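# Review: the Zodau fingertip pad kit

Two months in, and I'm still pleased with this thing! I bought the Zodau kit to fix a gripper that kept letting go of round items, and I set the whole job up in simulation first, on our kitchen counter cell.

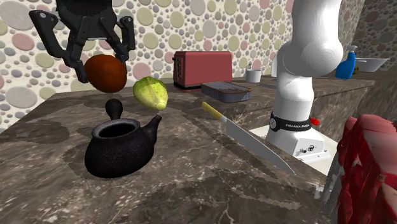

## What you get

Replacement pads in two hardnesses, a torque key, a little alignment gauge and a printed sheet of starting values. There's also a model file for the simulator, and that file sold me on the kit. The pad shape loads straight in, so you can try your grasps on fruit, a teapot or a knife handle before touching a screw.

## Fitting the pads

Allow an hour the first time. Park the arm, cut power to the gripper, and take the old pads off one finger at a time. Clean the seat with alcohol and let it dry completely (I rushed this once and had to start over). Set the new pad against the gauge, snug both screws by hand, then finish with the key.

After that, re-zero the fingers and run a slow open-close test with nothing between them. My colleague Leszek Jabłońska likes to slip a strip of paper in there and tug on it - a great trick for catching a pad that sits crooked.

## Upkeep

The sheet says to inspect every 2,000 cycles and swap at 3,000. I wipe mine down at each inspection and write the count on tape stuck to the controller. So far the edges look lovely.

## Gripes

The screws are tiny and you get no spares. Please, Zodau, throw in 4 more! The sheet's starting force was also too high for soft produce, so go lower and work up.

I've already ordered a second set for the Massawe cell.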